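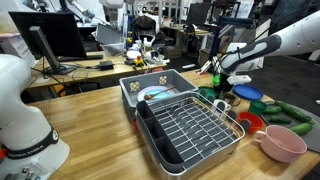 Arms on the washing-up side: how has it changed your shifts?

Posted in: Kitchens and Catering > Staff talk

tane_rewi
We're a contract kitchen, 2000 covers on a normal day across the two sites. Management have signed up for a trial of robot arms to clear and rack crockery, through a firm called Kauppinen. Starts in January. I run the pot wash team and I've been told to "reassess the rota". Has anyone worked next to these? I want to know what people did all day once the arms were in.

lhinds
We had a pair at Ollby for most of last year. They handled plates and mugs in the racks. Pans, anything with baked-on food and all the cutlery stayed with us. I spent less time bent over a sink and more time sorting what came back from the dining room, as it had to be set out with a bit of space between things. My back was better. The job was duller.

rangi_p
Duller and worse paid in our case. They regraded the role to "line attendant" and took the wet work allowance off us. Get that in writing before the trial starts, Tane.

lhinds
Ours kept the allowance. Depends on your contract.

bev_faulkner
I'm on the other side of this, I manage a site. Nobody was let go at ours. We lost 10 agency hours a week and that was it. The arms were slower than a decent porter and still are, but they do the late slot that we could never fill on a Saturday.

rangi_p
Agency hours are somebody's hours, Bev.

bev_faulkner
Fair enough. I still had that slot empty for a year.

merle_s
Tane, ask who is doing the setting up. With ours the worktop has a mixed lot on it: bowls, cups, a plate, a mug, even cucumbers on a board next to the rack. Somebody has to put that out and put it back again, and it wasn't on anybody's rota. I was doing it on top of my own work for weeks.
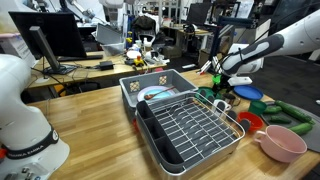 tane_rewi
Thanks all. Merle, did they ever give you proper time for it?

merle_s
Half an hour at the start of the shift, after I kept a log and showed it to them. Log everything. Stoppages as well, and who got called over to sort them out.

rangi_p
And whether they got a break that day.

lhinds
Check the training too. We used the Grevuson course, one morning, mostly where to stand and how to stop it. The younger ones were fine. Two of the older staff asked to move to prep and were allowed to.

tane_rewi
That's useful. I have a meeting with HR at half two tomorrow, so I'll ask about the grade, the allowance, set-up time and whether people can move to prep. Will post what they say.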